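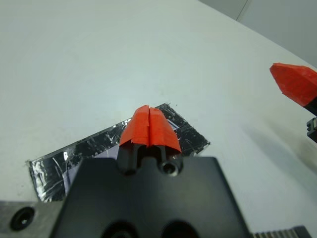

Merkbridge WT-400 Work Table Top, White

Replacement top for Merkbridge and Larngate bench frames. Smooth white surface on both faces, so the panel can be turned over when one side is worn. Supplied undrilled.

Surface
Plain white, low sheen. Takes floor-marking and electrical tape for position marks. Glossy black tape gives the strongest contrast but throws small highlights under overhead light; use a matte tape where glare matters. Press corners down firmly, as lifted edges collect dust.

Removing tape
Peel slowly at a flat angle. Warm old tape with a hair dryer on low for 30 seconds first. Wipe off leftover adhesive with isopropyl alcohol on a soft cloth. Do not use acetone or metal scrapers.

Mounting
Fixes from below with the screws from the old top. For plates fastened from above, drill a pilot hole and use countersunk screws. Keep holes at least 2 inches from any edge.

Load
400 lb, evenly spread, on a Merkbridge frame. Not rated for vises.

Ordering
Ships flat from Illosbridge in 15 working days. For cut sizes, contact Saeed Mohammadi at the Ghaffari parts desk.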